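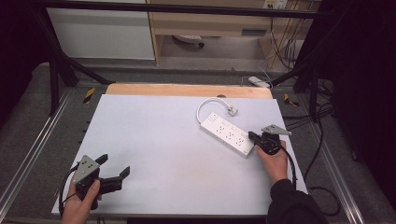 What did the police say about the fence at Triltadmont before anyone went in with the digger?

They'd logged a boundary complaint from the Usden side and told both parties to leave everything standing until the survey was in. I have that from the station's own press note, so it can go in as fact.

Sunday, newsroom notebook, second entry

Right, so I spent most of the morning on the market wall story and I want to get down where it stands before I forget which bit came from whom. The wall along the back of the Triltadmont stalls came down overnight, 300 metres of it, and the traders turned up to find their lock-ups open to the road. Bernadette Hervieu rang me before I'd had breakfast (she has the fabric stall, third row) and she was furious, which I can't blame her for. She says she lost stock. I've asked for a list and she's promised one tonight.

The police line so far is thin. One man spoken to, no arrest, and they won't name the firm that owns the digger. I heard "Tresum" from two traders separately, but both of them had it from the same cousin, so as far as I'm concerned that's one source and a weak one. Please don't put Tresum in copy yet, whoever picks this up! I left a message with their office and got a very polite recording.

Gaëtan went through the council papers while I was on the phone. The demolition notice everyone keeps waving about is number 424, and he found it, but it covers the old toilet block and says nothing whatever about the wall. Lovely bit of digging. He also found the petition from last October with 1,183 signatures against moving the market, so there's a history and we should give it a paragraph, maybe two.

Things I got wrong earlier: I wrote in the first version that the stalls were on council land. They're on a lease from the Usden estate, and it has almost 7 years left on it. Corrected online at lunchtime, with a line at the bottom saying so.

The Javier file (that's our shared folder, for anyone new) now has my call notes, the notice, and the press note. I haven't put Bernadette's voice messages in — she was talking to me as a friend for half of it and I need to ask her which half.

Still to do: ring the estate's agent again, get somebody at the council to say on the record who signed 424, and go back to the station after six when the desk officer changes over. Gaëtan has offered to do the station. I said yes before he could think about it.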